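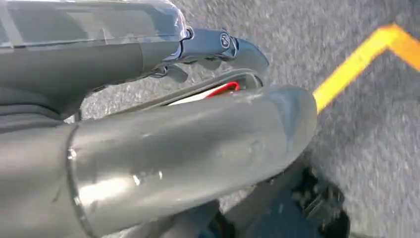
Vindo would like you to stop buying robot arms and start renting them. Its Curalard service puts an arm, a gripper and a stack of software on your floor for £1,762 a month, and the brochure promises useful work by the end of the first morning.

I have heard that promise before, so I asked for a fortnight with one and gave it the dullest job I could find: moving parts from one tray to another in a workshop where people also need to walk about.

The first morning went on the gripper. The setup guide runs to 26 pages, and the bit you want, about teaching it how hard to squeeze, is near the back and assumes you have read a different guide. By mid-afternoon it was picking up small castings well enough. Thin washers defeated it then and were still defeating it when it left.

Hường Kim, who looks after sales for Vindo, told me most customers settle on two or three tasks and leave the arm alone. I can believe it. Changing the job means going back through the teaching routine from the start, and my best time for that was a little under 2 hours.

There are things to like. The fingers are rounded and kind to soft packaging. Support answered at 7 in the evening, and the chap on the line knew the machine. The stop button is where your hand goes looking for it.

But the sums bother me. The monthly fee leaves out floor marking, replacement finger parts and the "advanced grip" package, which in my view covers what most buyers will assume is standard. Koskela's rival kit costs more on day one -- and you own it afterwards. Ploter will rent you a plainer arm with a shorter tie-in, though its software is a chore.

Vindo's minimum term is three years. A month's trial at full price is available if you ask, and the sales team won't bring it up first. Ask, and bring your most awkward part along with you.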